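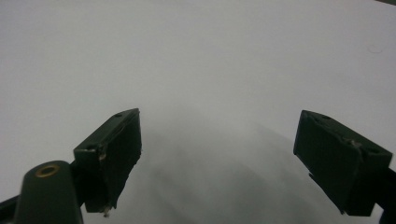 Dataset card / Surfaces and table tops

Plindlow Surfaces – clearing, wiping and setting down on plain tops

Welcome! Plindlow is a collection of short recordings about the most overlooked part of any home, the flat bit you put things on. Counters, desks, shelves, the top of the chest freezer. Pale, smooth ones especially, because they show every crumb and we love them for it.

The set has 82 recordings in 9 folders, one folder per surface. Each recording covers a single small job at one surface, such as clearing it, wiping it down, or laying a few things out again. Some are over very quickly, and a few of the kitchen ones go on for ages (Burgi is thorough with a cloth).

What's in a folder

clips/ – the recordings, numbered in the order they were made
stills/ – single pictures pulled from the clips
notes.txt – what the surface is, which room it's in, who did the job
jobs.csv – one line per clip, with the job name and a short comment

Job names

There are 5, and we've kept them as plain as we could: clear, wipe, lay out, stack, bare. The last one is used for stretches where nothing is resting on the surface. Please don't throw the bare ones away! They're wonderful for looking at how light falls across a pale top, where the gray goes a bit blue and where it gets darker. Jummai Adebisi used them to sort out her color settings and has been talking about white balance ever since.

Naming surfaces

We argued about this more than anything else. In the first version the same top could be "white", "off-white" or "light gray" depending on who was typing. Now we write "pale" for all of them and put anything more exact in notes.txt. Material is filled in only if the person at home knew it. Leopold Brunner is still going through the older notes, so expect a few leftovers in the Geveten folder.

Known problems

– The Kaufmann pantry clips have two jobs each in places, usually wipe followed by lay out. Split them however suits you.
– Comments in jobs.csv are in whatever language came first. Khôi La has translated 70 of them so far.
– "stack" is thin. If you have a pile of plates and some patience, we'd be delighted.
– A couple of notes.txt files list the room as "Aris". That's the old name for the utility room folder and will be fixed in September.

Adding your own

Pick one surface and stick with it. Start with the clear clip, then do the others in any order you like, and leave a little bare time at the end. Daylight is lovely but a ceiling lamp is fine too, just say which in the notes. Send the folder to Mathias Kaufmann, who checks the file names and merges everything in the evening.

Changes since the last version

Merged the two desk folders
Renamed "empty" to "bare"
Fixed the missing header row in jobs.csv for the hallway shelf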